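**Week 6 – Sleep surveys and what they can't tell us**

Start with the Muvatton survey. It had 478 people fill in a form about how they slept, and 74 said they slept "badly." Badly compared to what? The form never says. 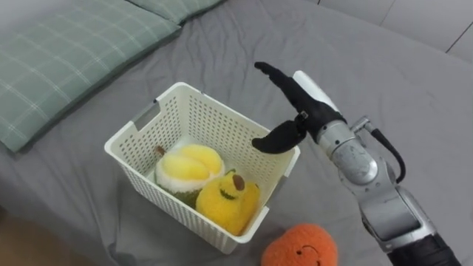 Fig. 1. Gray sheet, two green plaid pillows.

Self-reports are cheap, so we get a lot of them. People guess their bedtime and round it – usually to the half hour.
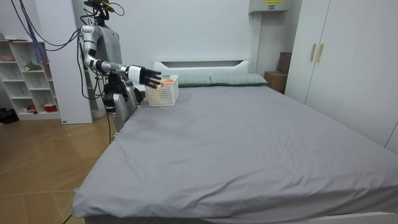 Uniyal objects that a bad measure, used the same way every year, can still show a trend. Fair, if the wording stays the same. Muvatton changed it twice.

The Jotance follow-up kept 104 of its 400 sleepers to the end. Ask who dropped out before you trust the average. 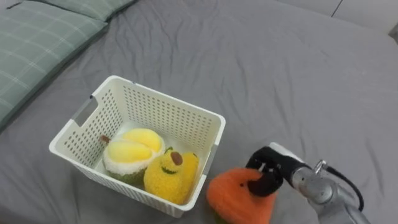
The write-up compares the finishers with the full starting group, and I don't buy it. Read the methods section for Tuesday and mark every place where "sleep" means "time in bed."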